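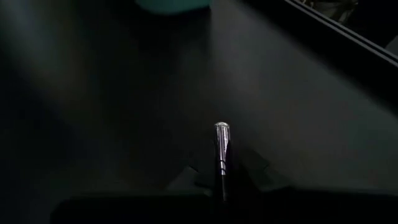

# Voden Small Shop Costs

Home | Data | Notes | Contact

I put this together in June – one table of monthly costs from small shops in Vamano, all typed in by hand. It has 1,330 rows and 7 columns. Rent, power and delivery fees are in there, but wages aren't.
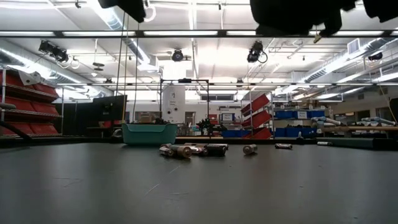

Most shops filled in every month, and a few gave up halfway, so expect blanks! I left those empty (a zero would wreck your averages). Prices are in dollars, before tax.

## Files

- costs.csv – the whole table
- lazarević.csv – 600 rows from Lazarević Street only, split out for the Hastum rent comparison
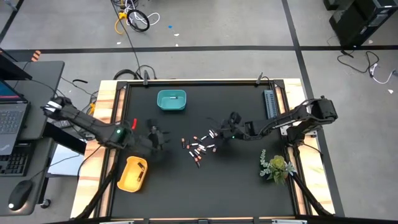

Are the prices adjusted for inflation?

They're exactly what the owners paid that month, so you'll need to adjust them yourself.

Last updated: Oct 11, 2022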